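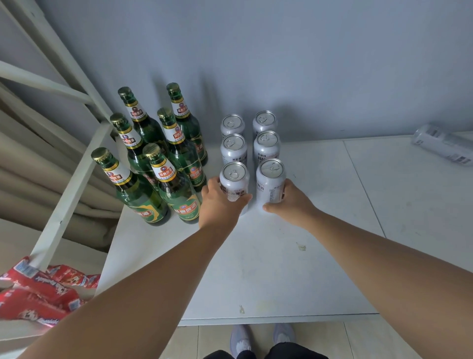
June, start 2:10 p.m.
Tralstead set, bottles and cans, head camera

Goal for the afternoon was more two-handed sorting and arranging for the Alvarado training mix. Matěj Mikuš wants episodes where both hands are busy at the same time, and the last batch was nearly all right hand with the left one parked. Plan was 20 episodes, split between lining up, heaping and clearing.

Settings: same as last time. Clips go straight to the Cendex drive, numbering carries on from 1209. Checked the clock sync before the first take and again halfway through. Two frames of drift the second time, left it alone.

Rules I kept to:
- Hands start out of view and end out of view.
- One task per clip. If I change my mind partway, the clip gets tossed.
- No talking. The task line is typed in afterward.
- Look at the thing before reaching for it. The model gets no gaze signal, only where the head points, so a glance with the eyes alone is no use.

The bottles are slower to work with than the cans. I tend to take them by the neck when they stand close together and by the body when there is room, so I stopped trying to be consistent and just did whichever felt normal. Both grips should be in the data anyway. The annotator guide has only one label, "grasp bottle," and I think we need two.

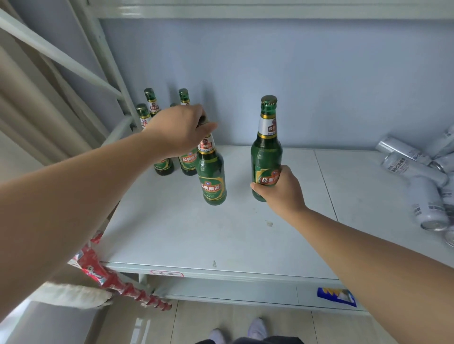
Bottle clip, left hand at the neck, right hand on the lower body. Cans heaped to the right.

Worry with clips like this one is the back row. The bottles hide each other and then the wrist hides more. The tracker from the Caltamness branch swaps identities when that happens. I would keep these in, but flag them so they don't end up in the small validation set by accident.

Tossed 2 episodes. In one I had my head turned toward the wall for most of the reach. In the other I put a can down and picked the same one up again, and there is no honest task line for that.

Cans next. Mixed designs in one pile, some lying down and some upright, nothing arranged on purpose. Task line for the group is "pick the silver cans out of the pile." Lids point every which way, so the wrist has to turn a lot more than it does with a neat grid. That is the part the policy is worst at right now. 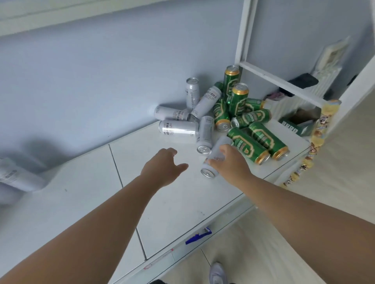 To do

- Split "grasp bottle" into neck and body, ask Matěj before touching the guide.
- Write the task lines tonight while I still remember which clip was which.
- Redo the 2 tossed ones.
- Try 10 clips with the left hand leading. I start with the right far too often.
- Fix the drift check so it logs a number and I don't have to read it off the screen.

Stopped at 4:35 p.m. Drive is at Matěj's desk.

Print this entry | E-mail this entry

Comments (3)

Matěj Mikuš
Fine with neck and body. Add "lid" for cans too, or we will be doing this again in a month.

dk
Does the flag for hidden bottles go in the clip name or the sheet? I only read the sheet.

Matěj Mikuš
Sheet.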